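Search posts Search

Delali Odoi
Spent the morning sorting the garage bench. Putting the notes here as a thread for anyone who has the same pile of small hardware I do.

Delali Odoi
The problem was the socket bits. Over the years I've bought them in sets, in twos, and once in a mixed bag at a yard sale in Wemham. None of the sets are complete anymore and none of the original cases close.

Delali Odoi
First step was getting them out of everything else. They were in the drill case, the junk drawer, two coffee cans and the pocket of a coat I haven't worn since March. Took me until 9 in the morning just to do that.

Delali Odoi
I'm using plastic bins to sort, one kind of thing per bin. Screws, wall anchors, drill bits, socket bits. The bins came from Zitby and they were cheap. I wanted smooth ones with a rounded bottom so you can scoop small parts up the side with your fingers. Square corners trap washers.

Delali Odoi
Wipe the bin out before you put anything in it. Mine had sawdust in the bottom and it sticks to anything with oil on it.

Delali Odoi
For the socket bits I did not try to sort by set. I gave that up early. If you have the drive size and the tip type, you have what you need to find the thing later. Which box it came in doesn't matter.

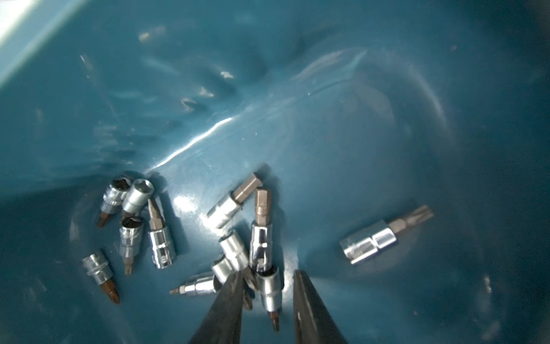 Delali Odoi
So the order I used was drive end first, then tip. All the ones that fit the same ratchet go together. Inside that group, Phillips on one side, flat blade on the other, and anything odd at the end.

Delali Odoi
Some sizes are stamped on the side and some have worn off. For the worn ones I try them in a screw I know the size of. I keep a short board with one of each common screw driven halfway in, labeled in marker. Made it years ago and it still gets used.

Delali Odoi
Check the tips while you have them in your hand. A Phillips tip that's rounded over will chew up the next screw you use it on. I threw out 4 today. I should have thrown them out the first time they slipped.

Delali Odoi
Surface rust is fine. Rub it with a fine pad, wipe on a little oil, wipe most of it back off. If the tip still has its edges it's a good bit.

Delali Odoi
Iddrisu Kyei asked me whether it's worth buying the foam trays. I had the Bidivlow ones. They look good the first week. Then you buy one new piece that doesn't fit any of the cutouts and it lives on top of the foam forever.

Delali Odoi
What I use now is a metal rail with clips, screwed to the back of the bench at eye level. The ones I use every week go on the rail. Everything else goes in a shallow drawer with dividers cut from scrap.

Delali Odoi
Cut the dividers a little lower than the drawer side. Mine were flush the first time and the drawer above dragged on them. I had to take them all out and trim them.

Delali Odoi
On labels – I write on masking tape with a permanent marker. I had a label maker and the labels curled off in the summer. Tape stays put in my garage and I can change it in ten seconds.

Delali Odoi
Someone asked about magnets. I had a magnetic tray from Jara for a while. It holds things well, but small bits picked up a bit of magnetism and after that they collected metal filings. Fine for a car job when you don't want to lose a bolt. I wouldn't store anything in it.

Delali Odoi
The drill bits are going to be a separate day. I counted the ones in the can and got to 102, and a lot of those are doubles of the small sizes because I snap them and buy another pack.

Delali Odoi
Plan for those is the same. Dump them all in a bin, pull out anything bent or dull, then sort by diameter with the gauge. The masonry bits get their own box. I've drilled wood with one by mistake more than once and it takes forever.

Delali Odoi
One thing I'd do differently: clear the bench completely before starting. I left the vise and a stack of sandpaper out, and I kept moving the sandpaper from one side to the other all morning.

Delali Odoi
Also bring a lamp over. The overhead light in there is behind you when you stand at the bench, so you're trying to read a tiny stamped number in your own shadow. I ended up with a clamp lamp on the shelf.

Delali Odoi
Stopped at 11. Socket bits are on the rail or in the drawer, bins are stacked under the bench, and the old cases are in a box by the door. If anyone near Wemham wants empty cases with broken latches, they're free.

Delali Odoi
Still missing the adapter that goes from the drill to the small ratchet size. I've checked the coat twice. Will look in the truck tonight.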